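We use cookies to remember your settings. Accept | Manage

Rewi Drafting Board: A Month With a Simple Tool for Home Plans

Last updated: September 29, 2026

I've been sketching our back addition since July, and the Rewi board from Nornar has made the whole job so much more fun! It's a flat drawing board with a sliding straightedge and a stand that tilts, and it takes up to 100 sheets in the tray underneath (handy when you redraw the kitchen as often as I do).

The straightedge glides beautifully. I drew the porch roof, the new hallway and three versions of the window wall, and the lines stayed parallel every time. My old Clitent board cost $184 and wobbled from the first week. The Rewi was $262, and I'd pay it again.

Two gripes. The tilt knob is stiff, and the clips are a bit short for thick paper — I added tape at the corners. The printed guide is thin too, so plan on some trial and error with the scale bar.
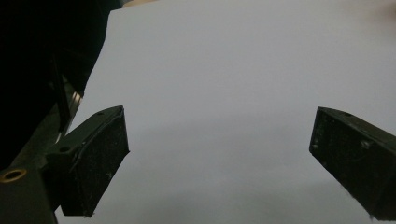
Plain white paper, nothing drawn on it.

If you're planning a remodel and like to think with a pencil, give it a try. I'm on to the upstairs bath next, and I can't wait to get the stairs right!

© Clernero Home Reviews | Contact | Back to top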